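Ticket 7-39: Tower won't post after move, three beeps then nothing
Product: Owusu refurbished desktop tower
Opened: June 3, 2018
Status: Closed – fixed

Customer's first message

Hi there, hoping you can help me out. I bought one of your refurbished towers back in December and it's been great until we moved house. It rode in the back seat with a doona wrapped around it, so I thought I'd been pretty careful, but when I plugged it in at the new place it just beeped at me three times and sat there with a black screen. The fans spin. The light on the front comes on. The monitor is fine, I tried it with my laptop (same cable too).

I've already done the obvious stuff – different power point, held the button in for a while, unplugged everything except the keyboard and screen. Same beeps every time. I've got two years of family photos on this thing and yes, I know, I should've backed them up. Please tell me they're not gone!

Reply from Nirnach support

Thanks for all the detail, it really helps. I wouldn't panic about the photos. Three beeps on that model is the board complaining about memory and it happens well before the machine even looks at the hard drives. Things get bumped in a move and a module only has to lift a tiny bit at one end.

Are you comfortable taking the side off? If not, the Wirnik depot can look at it for you, but it's a five-minute job and I'm happy to walk you through it. Switch it off, pull the power cord out of the back, hold the front button in for a few seconds, then lay the case down on its side on a bench or table. Somewhere with good light. The kitchen table is fine, carpet isn't.

Customer

Okay, side panel's off and wow, there's a lot more dust in there than I expected. Which bit is the memory? I can see a big fan, a lot of cables and a long green thing I'm scared of touching. I also don't want to pull on the wrong clip, because I snapped one on our old printer and I've never heard the end of it.

Reply from Nirnach support

Ha, fair enough! Use this tower to get your bearings.

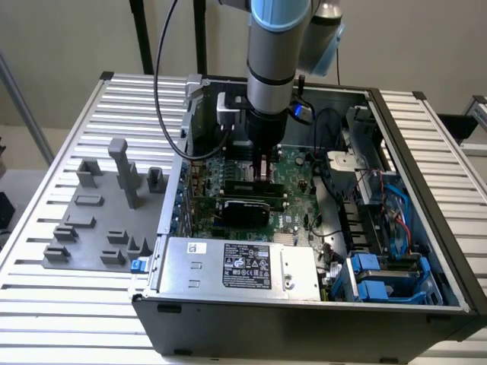 Case on its side, panel off. Memory modules are the green ones near the middle of the board, with the black graphics card just below.

Yours may have a different card in it and the cables could be bundled another way, but start from the silver power supply and work inwards and you should find your way. The blue caddies belong to the drives, and so do the blue SATA cables, so leave all of those alone for now. Your photos live over on that side and we don't need to go near them.

Now the memory:

1. Touch a bare metal part of the case first.
2. Push the clips at the ends of one module outwards until it pops up.
3. Lift it straight out, holding it by the edges, and have a look for fluff in the slot. A puff of air is plenty.
4. Line up the notch and press down firmly at both ends until the clips close. It takes more of a shove than you'd think.
5. Do the same with the other one.

If it still beeps, try it with one module at a time and tell me what you get.

Customer

Right, so the first one was in tight. The second one, the clip at the end nearest the front of the case wasn't closed at all! I pushed it down and got a big click that gave me a heart attack. Plugged it all back in and it went straight to the login screen. Photos are there. I'm copying them to an Ovov external drive as I type, 900 and something done so far – it's going to be a long night.

One more thing, the clock says it's the wrong year. Is that related?

Reply from Nirnach support

Brilliant, so glad to hear it. The clock is a separate thing and nearly always the little coin battery on the board. Set the time by hand, shut down, leave it unplugged overnight and see if it's wrong again in the morning. If it is, reply here and I'll send you the battery type.

Customer

Clock stayed right. Side's back on, all the screws accounted for. Happy for you to close this one, and thanks heaps.

Closed by support. Cause: memory module not fully seated. No parts sent.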